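The Board Game for One

Every family has an object that can't be thrown out, and in ours it is a shape board. My sister bought it when her eldest was small, lent it to me for mine, took it back for her second, and has lately returned it in a pillowcase, as if it were a ransom. One rectangle of wood, one piece for every hole, and a promise of several minutes' peace.

I wanted to know why these boards outlive everything else in the toy box, including the toy box. So I spent most of a December morning reading catalogues, ringing people who sell the things, and looking at wooden triangles with more attention than I gave geometry in Year 9.

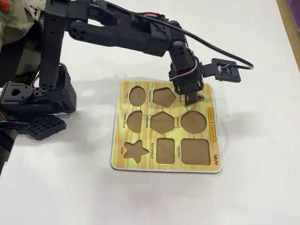 Three rows of three

The classic layout is a grid of nine, and it has a pecking order. The oval is friendly. It goes in either way up and forgives you. The pentagon is where the tears start, as it looks obliging until it's a few degrees out and then simply perches on the rim like a gull on a bollard.

The triangle sits between the two. Children seem to grasp that it has a top, and they will defend that top against all evidence, shoving the piece in point first and leaning on it with a forearm. Regula Prantl, who has run the toy library at Piraseck for 26 years, calls this “the elbow stage” and reckons it passes by itself.

“Parents want to turn it for them,” she told me. “I tell them to go and put the kettle on.”

Her library has 35 shape boards on its books, nearly all of them complete, a figure she gave me with the modesty of someone reporting a world record. Pieces do go astray. One circle came home in a returned gumboot. A crescent was posted back from Lodhi with an apology and no return address.

Wood grain, printed on wood

What I'd never noticed is how dressed up these boards are. You might think wood could be trusted to look like wood, but no, somebody prints a nicer grain on top, in yellows and peachy oranges no tree has ever managed, and gives it a shine you could check your teeth in. Then comes the title in red capitals on a yellow label, for the benefit of an audience that can't read.

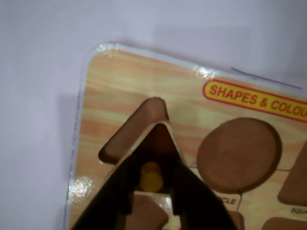

In praise of the brown hole

Take the pieces away and the holes are plain brown at the bottom. I've come to admire this. The dearer boards, such as the Hellow one my neighbour swears by, put a matching picture under each shape, so that lifting out the star reveals a smaller, smugger star. It's charming for a week. After that your child knows the answers and wants to be paid.

A plain recess gives nothing away. You have the outline, you have the piece, and you have whatever patience you brought with you.

Some boards run thin printed lines between the shapes as well, joining one to the next like stops on a tram map. I asked Regula what they were for. She said she'd always assumed decoration, and that one small girl drove a bus along them for an hour and never touched a piece.
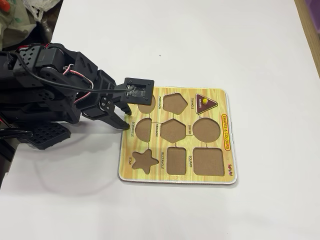 Nine cutouts, with thin lines printed between the shapes.

Buying one, if you must

A new board from Lalla will set you back $59, which is a lot for something largely made of gaps. Op shops do them for $2, usually a hexagon short. Check the corners, which should be rounded, and run a thumb around the edge of each hole for splinters. Put it on a plain table with nothing else within reach, or the shapes will lose out to a teaspoon. 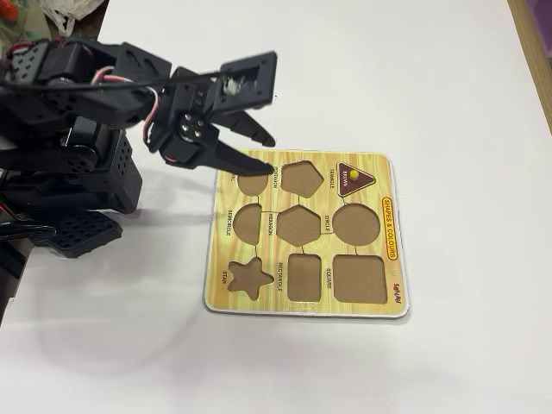

Where they end up

Ours is back on top of the fridge in its pillowcase. My youngest is eleven and says she has no interest in it, though the pentagon was in the right hole when I last looked, and I'd left it in the fruit bowl. My sister has rung twice to ask whether I'm looking after it.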